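Mon 30 June

Sulholm bench, field radio battery work. Carrying on from the May entries on the Grarkar packs for the vehicle sets.

Pack 7 came back from the cold box this morning and went straight on the tester. Capacity was 3856 mAh at the end of the run. The data sheet from Grarnance gives a higher figure, but theirs is taken at room temperature with a fresh cell, so I am not calling it a fault yet. Pack 5 still won't hold a charge overnight. I've put red tape on it and moved it to the bottom shelf. Please don't put it back in the rack.

The connector is the bigger worry. The Army wants it to mate with gloves on, in the dark, and the current shell has a keyway you need to feel for with a bare fingertip. Tried it with the winter gloves and it took up to 2 minutes to seat. Wiggling it in makes the pins sit crooked. 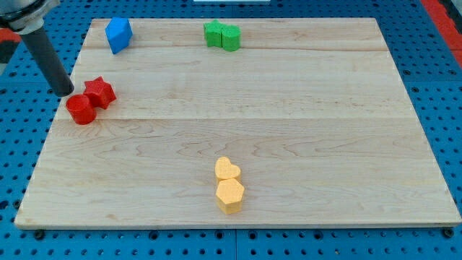 Vibration mounting for the radio tray is next. The old tray bolts straight to the vehicle floor and passes everything through to the chassis screws, which back out. I want to try it standing off the surface at the corners, with a soft washer under each. Need to check the hole spacing on the shaker plate before cutting anything.

Shibata quote for the sealed shells is in the blue folder. Lead time is longer than we were told in May – order before the drawing is final, or lose the slot on the shaker.

To do:
Rerun pack 7 at room temperature
Open up pack 5 and look at the weld tabs
Ask Grarnance which cell lot they used
Find the other torque driver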